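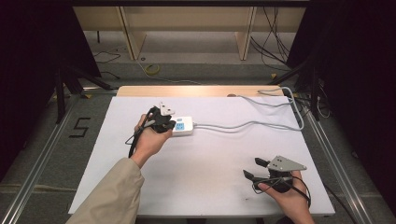 Guten Abend in die Runde! Ich sitze seit Tagen an der Geräteplanung für unser Greiferprojekt bei Flosusdale, und weil mich einige von euch gefragt haben, wie man so ein Budget überhaupt anfängt, schreibe ich es einfach mal auf. Wird ein bisschen länger, holt euch ruhig einen Tee.

Zuerst der große Brocken: die Handgreifer. Pro Arbeitsplatz braucht man zwei, also links und rechts, und dann am besten noch einen in der Schublade. Am dritten wollte ich anfangs sparen. Inna Levchenko hat mir das freundlich, aber sehr bestimmt ausgeredet, und ich bin ihr dafür bis heute dankbar.

Insgesamt haben wir 3.000 Euro für alles, was nicht Greifer ist. Klingt gemütlich, oder? Dachte ich auch! Dann kamen Aluprofile, Vorhänge, Stative und Tischplatten auf die Liste, und plötzlich wurde es doch recht übersichtlich auf dem Konto.

Bei den Profilen hatte ich zwei Angebote. Mesau wollte 335 Euro inklusive Zuschnitt, Sisay war etwas günstiger, hätte aber erst im September geliefert. Wir haben Mesau genommen, und die Dame am Telefon war so nett, dass ich gleich noch eine Tüte Nutensteine mitbestellt habe (davon kann man wirklich nie genug haben).

Kabel! Bitte, bitte plant Kabel als eigenen Posten ein. Ich hatte sie unter „Kleinkram“ versteckt, mit etwa 50 Euro, und Abla Kanaan hat beim Gegenlesen nur ein großes Fragezeichen daneben gemalt. Jetzt stehen da Verlängerungen, Kabelbinder und Klett einzeln, und es liest sich gleich viel erwachsener.

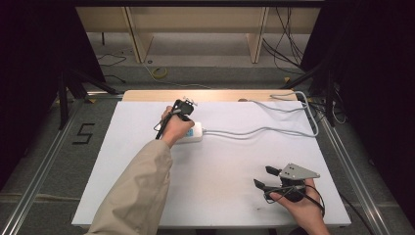 Beide Greifer an Platz 5, und das graue Kabel hat auch seinen Auftritt.

Weiter im Text. Was ich völlig unterschätzt habe, sind die Übungsgegenstände. Man will ja Sachen, die im Alltag auch vorkommen, mit Kabel und ohne, groß und klein – und möglichst gleich doppelt, damit man nicht mittendrin einkaufen gehen muss. Ich habe dafür jetzt eine eigene Zeile mit 24 Teilen angelegt.

Die Tischplatten hole ich übrigens bei Plerham. Weiß, glatt, leicht abzuwischen. Flecken bekommen sie trotzdem, das darf man ruhig wissen, bevor man sich die teuerste aussucht.

Offen ist noch die Frage Kaufen oder Leihen bei den Stativen. Inna ist fürs Leihen, Abla fürs Kaufen, und ich schwanke je nachdem, mit wem ich zuletzt Kaffee getrunken habe. Falls jemand von euch Erfahrungen mit Leihgeräten über mehrere Monate hat – schreibt mir sehr gern, auch wenn es nur zwei Sätze sind!

Die Tabelle räume ich noch auf, dann kann ich sie bei Interesse verschicken. Stand der Preise ist der 2018-05-21.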